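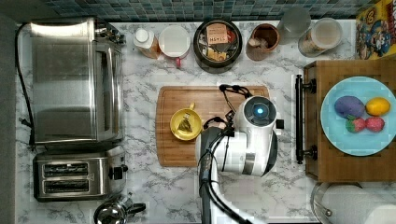 Subject: Re: [rarnbridge-allotments] Water on Sunday

Hello all,

> The pump at the Ondlow side stops at 10 in the morning. Please fill your
> butts before. Is anybody still needing a share of the 800 litre tank?

Yes, please, I would take a share. My plot is number 57, next to the Tritley path. I can pay when we meet at the gate.

One question about the hose: the long one does not reach my beans. May I join it with the short green one from the shed? I will put both back the same evening.

I have also too many leek plants, you are welcome to take some.

Kind regards,
Yüksel, plot 57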